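Femutis Home Textiles, customer support
Ticket: printed table cloth, night river design, ripples along one side
Product line: Prutatness
Status: open, waiting for customer

Customer wrote:
I bought the long Prutatness cloth in August, the one with the Van Gogh river at night. It came folded in a flat box. The fold lines went after a day on the table but one long side will not lie flat. I have pulled it from both ends and it goes back as soon as I let go. The table is a slatted aluminium one, so I don't want to iron on it. Is this a fault in the cloth or have I done something wrong? 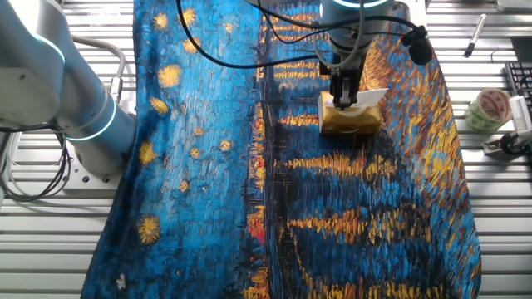

Support replied:
Thank you for the photos. We need to know first whether the hem has shrunk or the cloth has only been stored badly, as the two look much the same at first. The fold we would like you to look at is the dark blue one that runs down from the top on the sky side, where the cloth is bunched along its edge. The wrinkles over the rest of it look slight. Please turn that edge over and check whether the stitching is puckered, then tell us if the cloth has been washed and at what temperature.

Customer wrote:
Not washed. Stitching looks even to me, no puckers. I left the cloth overnight with books along the edge and it was better at 8 in the morning, but by the evening it had lifted again. I should also say the surface seems to catch the light more in some places than others. Is it meant to have a coating? The listing only said "printed".
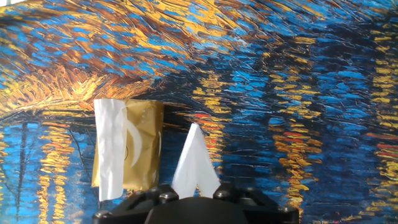

Support replied:
The Prutatness cloths have a light finish on the printed side which helps with spills. It can look shiny under a strong lamp and this is normal. It does mean the cloth is slower to relax after being folded than plain cotton. Books are fine but one night is usually too short. Please try the following:

Take the cloth off the table and lay it print side down on a clean bed or carpet.
Iron the back on the lowest setting, no steam, with a thin towel between iron and cloth.
Work from the middle out to the bad edge.
Roll it round a cardboard tube, print side out, and leave it for 2 days.

Please do not iron the printed side.

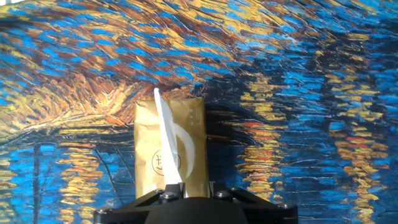 Customer wrote:
Did the ironing and have it on a tube now. I used the Irnik tube my wrapping paper came on, which is shorter than the cloth is wide, so one end hangs over. Will that leave a mark? Also, can I use ordinary tape to hold it to the table once it is back on?

Support replied:
An overhang can leave a soft crease, so turn the roll round halfway through if you can. Please keep tape off the print as it may lift the finish. We sell Minja clips, 8 in a pack, which open to 18 mm. Measure the edge of your table before ordering.
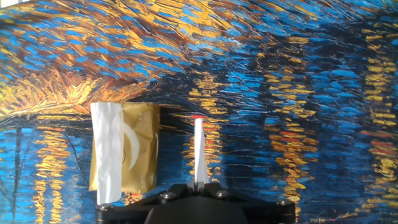 Customer wrote:
Edge measured, the clips should fit. I will put the cloth back tomorrow and report.

Internal note:
If the edge still lifts, offer an exchange. Ask for the batch code on the care label. No other reports from this print run of 1000. Keep ticket open.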